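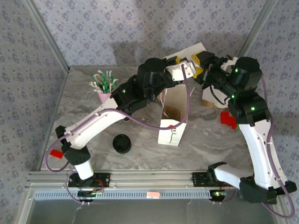 Packing a takeaway-style lunch at home

I love a paper bag lunch! There's something about opening one up on a park bench that makes an ordinary sandwich feel like a treat, and once you've got the hang of packing them you can knock one over before the kettle boils. I've been doing these for picnics, school sports and the long drive out to Stirham for years, and I'm still fiddling with the method.

What you'll need

A paper bag with a flat bottom
A small cardboard box for the food that squashes
A cup with a lid
Paper straws (I put mine in a spare cup so they stand up and I can grab one)
Napkins
A sheet of stiff paper or thin card

Getting set up

Clear a patch of bench and put the bag in the middle, already open. Do this first! I used to fill the box, pour the drink and then try to shake a bag open with one hand, and I've worn a fair bit of iced coffee that way. Run your hand down inside and push the corners out until the bag stands up on its own. If it leans, fold the top edge over once to make a collar, about as wide as your thumb. It stiffens the whole thing beautifully.

Keep the straws to one side and the box to the other, with the cup lid lying flat where you can reach it.

Packing the bag

1. Cut the card to fit the bottom of the bag and drop it in. It spreads the weight and saves you if something leaks a little.

2. Fill the box and close it. Sandwiches go in cut side up, and anything saucy gets its own little tub. My favourite at the moment is cold roast pumpkin and feta on a roll, which somehow tastes better after a few hours in the fridge.

3. Lower the box in flat. If it won't go in flat you need a bigger bag, so don't be tempted to tip it on its side (I have, and the coleslaw went everywhere).

4. Tuck fruit into the gap beside the box. Mandarins are perfect for this, and a hard apple is fine too. Leave bananas for the very top.

5. Napkins next, then the straw, lying across the top so it doesn't bend.

6. Fold the top over twice and crease it firmly with your fingernail.

What about the drink?

Carry it separately if you can. A cold cup sweats, and wet paper gives way right when you're crossing the car park. Fill the cup to just below the rim, press the lid on in the centre and then work your thumbs around the edge until it's snug all the way. Give it a gentle tilt over the sink before you leave the house.

Packing for a crowd

When I did lunches for 18 at the Durkum family day, I opened all the bags first and lined them up, then went along the row with one item at a time. Boxes in every bag, then fruit in every bag, and so on. It's so much quicker, and you can spot a missing mandarin straight away. Write names on the bags while they're still empty and flat, as a pen goes straight through the paper once there's a soft roll behind it.

Packed bags keep well in the fridge overnight, standing upright. Add the napkins in the morning so they stay crisp.

Velimir Trajkovski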